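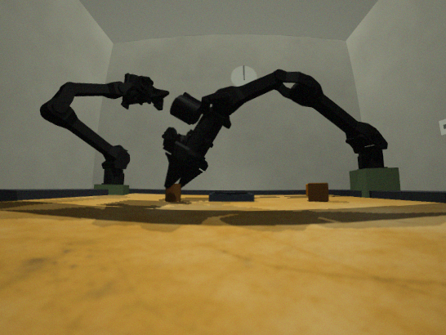

Do we need another loyalty card?

By Mireille Picard

The Jasstead traders want every shop on the main street to sign up to Pistard, a points scheme that runs off your phone. You spend 900 points and get a coffee, or so the flyer says. I have read the flyer twice and still can't find where it tells you how many dollars make a point.
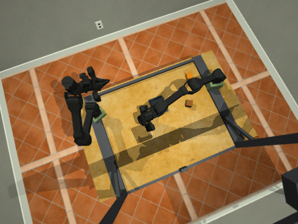

Ciarán Heffernan at the hardware store is keen. He says people will drive past Jolcombe to shop with us. Maybe. My neighbours drive to Jolcombe for the parking and the cheaper petrol, and I doubt a free flat white will change their minds.

Then there's the cost. Each shop pays $200 to join and $9 a month after that. A big store won't notice. The woman who mends zips behind the post office certainly will, and I'd bet on her prices going up to cover it.

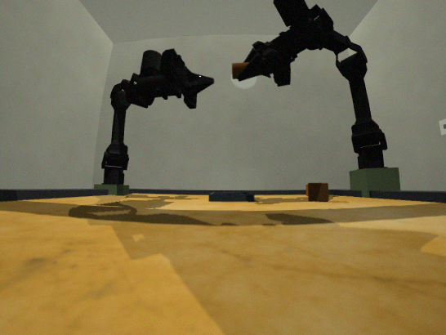 What happens to your details

You hand over your name, birthday and mobile number. I asked who keeps them and was told they are "held securely" - by whom, and for how long, I'm still waiting to hear. 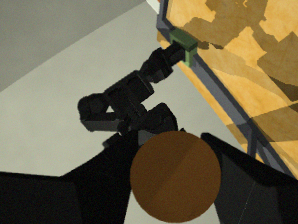
Itziar Miranda tried the old paper stamp card at the bakery for years and liked it. It lived in her purse and never sent her a message at dinner time. The sign-up sheet is at the library until the end of the month. I'd ask for the full terms before putting my name on it.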